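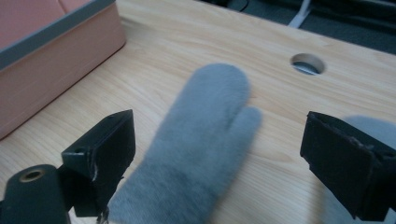 Chapter 4
Mittens, Gloves and the Problem of Pairs

I lost my first good mitten at the age of nine, on a tram, and I still think about it. It was red, my aunt had knitted it, and for the rest of that winter I wore its partner on my right hand and kept the left one in my pocket. My mother said the lost one would turn up. It didn't, and in August she threw the survivor away without asking me.

I bring this up because the last chapter was all about coats, and coats are easy. A coat is one thing. You hang it up, you brush it, you put it away in spring and take it out again in fall. Mittens come in twos, they're small, they get pulled off in doorways and stuffed into whatever is closest, and most of the trouble people have with them starts right there - long before any question of washing or storing comes up.

So in this chapter we're going to do three jobs. We'll look at what mittens are made of and how to tell. Then we'll clean them, and then (my favorite part, I admit it) we'll fold and put them away so that you can find both of them next winter. By the end you should be able to take a basket of mixed winter handwear and sort it, wash it and store it without ruining anything. My students at the Mostutel evening school do this as their second practical, and they usually enjoy it more than the ironing.

4.1 Know your fabric

Pick up a mitten and put your hand in it before you do anything else. I mean it! The outside can fool you. A smooth knit can hide a thick fleece lining, and a big shaggy thing that looks as warm as a bear may have no lining whatsoever. Feel the palm, feel the thumb, and then feel the seam where the two meet, since that's where wear shows first.

Knitted wool stretches when you tug it and mostly springs back. Fleece is soft on both faces and very light for its size. Plush and faux fur have a backing with fibers standing up from it, and that standing-up part is called the pile. Stroke it one way and it lies flat and looks a shade lighter, stroke it the other way and it ruffles and goes darker. Gray and blue-gray plush shows this really well, which is why I like gray for teaching.

Pile is what we'll worry about most in this chapter. Heat can melt the tips of synthetic fibers, and once that has happened you're left with a crusty patch that no brush will fix. Keep plush away from radiators, and keep the iron off it completely.

4.2 Setting up to fold

You need a clear table, good light and something shallow to put the finished work in. A tray is better than a deep box. With a deep box you drop things in from above and they land any old way, and then you've got to fold them all over again.

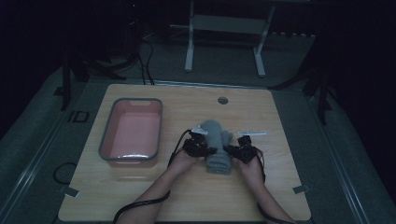
Use both hands, one on each side, and work slowly. With soft things the temptation is to grab the middle and flip it over, and then the thumb ends up bunched inside and makes a lump. Griet Verstraete, who taught me nearly everything in this book, used to make us smooth the thumb flat before she'd let us touch the rest. "Thumb first," she'd call across the room, and I can't fold a mitten today without hearing it.

For a single mitten, lay it palm down with the cuff toward you. Bring the thumb in across the body. Press gently from both sides so the edges are straight, then set it in the tray with the rounded end away from you. For a pair, put the second on top, palms together and thumbs on the same side, and fold the cuff of one over the cuff of the other. Don't roll plush pairs tightly. The pile gets crushed along the bend, and it takes a fair bit of brushing to bring it back.

4.3 Before you read on

Go and get every mitten and glove in your home. Yes, the ones in the car too, and the ones in last year's coat pockets. Put them on a table and match up what you can. Write down how many are left over, and keep that number, because we'll come back to it in Section 4.6 when we talk about clips, strings and labels. (Siebe Desmet, one of my old students, turned in a list of 54 singles. He has four brothers.)

Set the singles aside for now and choose one pair you wouldn't mind practicing on. Have a soft brush ready as well. We'll start the next section with dry cleaning by hand, and we won't need any water until Section 4.5.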